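Notebook, 2021-08-07
Welldale workshop, truck and bushing bench

Third set of Mullura bushings poured and out of the moulds, and I'm really pleased with them! The surface is clean, the seats drop straight into the Flamitham hangers, and the barrel shape gives that lovely slow push back to centre that I've been after all summer. Siamak rode them on the 8 inch deck and came back grinning. He says the turn starts sooner than on the old set and doesn't go vague when you lean right over. 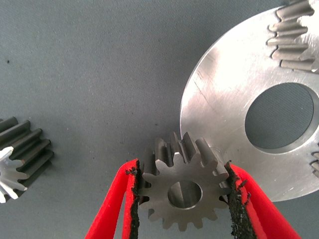

Kiran wants the pivot cups done next, in the softer mix. I've asked for a bit of bite on the outside of the cup so it stays put in the baseplate. Think of the black pads on the inner faces of those red fingers, rough and ragged where they meet the little metal gear – a smooth cup just spins. Worth trying a scuffed mould before we change the mix again. Batch 1282 is the one to pour from, and please write the number on the tub lid.

Kingpins: the Rastogi ones are a touch long for the low washers. I swapped to the thin washer on top and got the nut flush with two threads to spare. Wheelbite gone, even with the trucks loose.

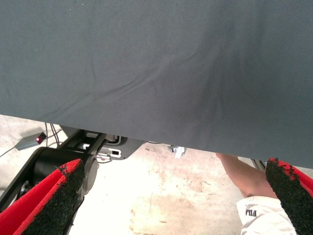
Grey woven cloth, with creases and a few specks of lint.

Rode 10 laps of the car park loop on the new set, then 3 on the old ones straight after. Night and day on the tight corner by the bins! The old ones feel dead now. Slight squeak from the rear truck on heelside carves, which I think is the cup again. 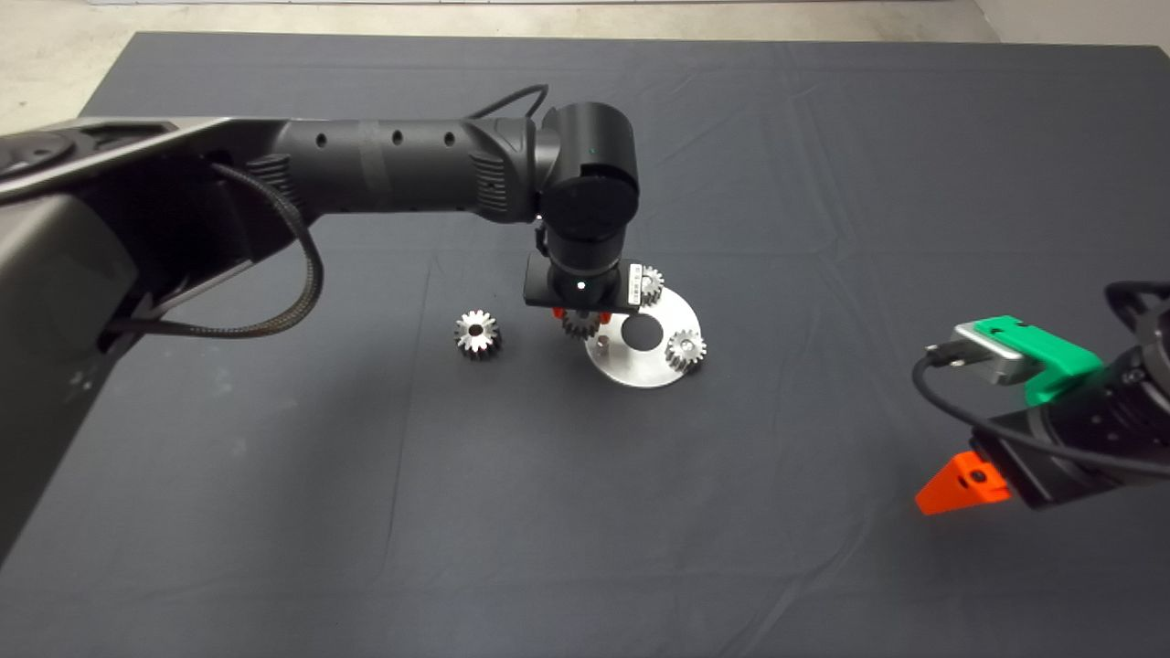
Tabletop with the charcoal cloth on, black arm at the left.

To do: scuff the cup mould, cut more thin washers, get Kiran on the longer deck. Siamak has the spare hangers.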